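Gremis Brick Slip Panels – Interior Range

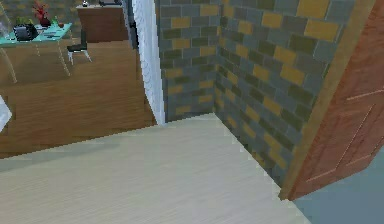

Gremis panels are sheets of real clay brick slips bonded to a rigid backing board, made for lining indoor walls where a full skin of brickwork would take up too much floor. They are sold by the panel and cut on site with an ordinary wet tile cutter. The face is laid in running bond, and the panels can be supplied in one colour or as a mix. A mix of slate grey, dark olive green and mustard yellow gives a patchwork look, and it works best with the yellow scattered irregularly, so shuffle the boxes before you start fixing. Plain furnishings such as a white curtain sit well against it. If you would like something quieter, order the grey alone.

Product code: 3317
Panel coverage: 8 panels per box
Overall thickness: 34 mm including backing board
Bond: running bond, interlocking ends
Finish: unsealed, matt
Use: indoor walls only
Supplied by: Mulix, Lendton

Where it can be used

The panels are suitable for living rooms, hallways, shops, cafes and offices. They can go in a kitchen away from the hob, but the slips are porous and will take up grease unless they are sealed. We do not supply them for shower enclosures or for outside walls. For fireplaces, ask us first and tell us what kind of stove or fire you have. The backing board is not rated for direct heat.

Walls should be sound, dry and reasonably flat. Painted plaster is acceptable if the paint is well stuck down, but wallpaper has to come off. On a stud wall, find the studs and mark them on the floor and ceiling before the first panel goes up. Old plaster that sounds hollow when tapped should be cut out and made good.

Corners

Outside corners need corner pieces, which are L-shaped slips sold separately by the length. They come loose and are set one at a time with the same adhesive as the panels. Inside corners do not need them. Run the first wall right into the corner, then butt the second wall up to it and leave a joint the same width as the others. Check that the courses line up across both walls before the adhesive sets. A laser level helps a good deal, and in older houses do not trust the ceiling or the skirting as a guide.

Order corner pieces at the same time as the panels if you can. Clay varies from one firing to the next, and later boxes may be slightly lighter or darker.

Fixing

Start from a level batten at the bottom of the wall. Spread the adhesive on the wall with a notched trowel, press the panel home and put one screw through each of the marked joints. The screw heads are hidden by the mortar later. Stagger the ends of the panels as you go up. Leave overnight before pointing.

For pointing we recommend Zhong jointing mortar, which we stock in light grey, buff and charcoal. Charcoal makes the dark bricks run together and the yellow stand out. Light grey shows up the bond more. Fill the joints with a gun or a pointing bag, leave until the mortar is firm to the thumb, then strike it and brush off the crumbs. Any smears on the face should be left to dry and brushed away – wiping them with a wet sponge only spreads them.

Curtain poles and shelves

Light items can be fixed into the joints with a standard plug. For curtain poles, radiators and anything heavier, the fixing must go through the panel and into the wall behind, so allow for the thickness when choosing screws. Fit timber packing behind heavy brackets before the panels go up. Window boards and door linings may need extending too.

Sealing and care

Unsealed panels can be dusted with a soft brush or the brush end of a vacuum cleaner. If you want to seal them, use a breathable matt masonry sealer and try it on an offcut first, as some brands darken the olive.

Samples and delivery

A sample board holds 5 loose slips, and the cost is taken off your first order. Full boxes are delivered on a pallet to the kerb. Single boxes can be collected from the Lendton trade counter, which opens at 8 in the morning. Mustard yellow is made in smaller batches and is next due in February.

Unopened boxes can be returned. We cannot take back cut panels, part boxes or corner pieces.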